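Home | Reviews | Benchtop | Grippers | Software | Forum | Contact

Filed under: Two-Arm Systems, Enclosed Cells

Torau Fodonik two-arm cell, long-term review

The Fodonik is Torau's enclosed benchtop cell: a square table, a metal frame with black fabric on the walls, and two arms mounted on opposite sides. We have had one in the Nakbridge shop since April. It replaced a pair of Blackwood single arms bolted to a workbench, so most of the comparisons below are with that setup.

Assembly took two people 14 hours, including calibration. The frame goes together with corner clamps and one size of hex key. The instructions are clear up to the fabric, which gets a single page and a drawing of the wrong cell size. Hang the rear panel first. We did the sides first and had to take them down again.

The arms are the strong point. Repeatability at the fingertips was good enough for every household object we tried, and it stayed good after warm-up. Both arms share one controller, and the shared stop works as it should: trip either side and both hold position. On the Blackwood arms we had to wire that ourselves.

Reach is adequate and no more. The side mounts leave the middle of the table well covered by both arms, but the near corners are awkward, and the wrist tends to approach them at a flat angle. If your tasks need a straight vertical pick close to the front edge, check the reach chart before ordering. We keep working objects toward the center and the rear.

The fabric does its job. Stray reflections dropped compared with the open bench, and we stopped retuning exposure every time the sun moved. It also collects lint. A roller once a week is enough.

Most of our use has been tabletop manipulation with small, light items, toy food and containers in particular, with one arm or both in play.
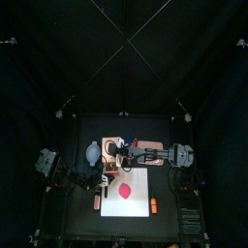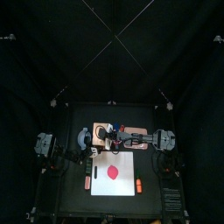
Small objects spread over the table, both arms out.
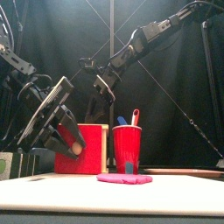 Birdie Schumacher wrote in after our first-look post to say that the arms had never been the problem on her Fodonik, and that the review should spend more time on cabling. Her cell lost the right wrist camera three times in one month. Each time the connector had backed out at the base after a long run of wide sweeps. She now ties the cable at the second joint with enough slack for a full rotation, and has had no dropouts in the 20 days up to her message. Torau support told her the connector was within spec.

We have seen the same fault once, on a Tuesday night run that logged six hours of blank video before anyone checked. The supplied cable clips are too few and too stiff. Budget for your own, and set the software to halt on a lost camera. It is off by default, under Session rather than Devices.

The software is otherwise plain and stable. Session setup is quick, logs are in open formats, and playback scrubs without lag. Two complaints. Naming an object set requires retyping the whole list if one item changes, and the update tool restarts the controller without asking. The second one should have been fixed by now.

Gripper fingers are swapped with two screws. The stock fingers handle flat and boxy items well. Round objects need a slower close and a lower force setting than the default, or they squirt out sideways. We settled on 20 percent force for anything small and curved.

Noise is low. Power draw was never an issue on a shared circuit. Spare fingers arrived in three days; a replacement base cable took considerably longer.

Recommended for labs that want two arms working this week and do not need the near corners. Buyers who already own a pair of decent arms should price the frame kit alone, which Torau sells without controller or software.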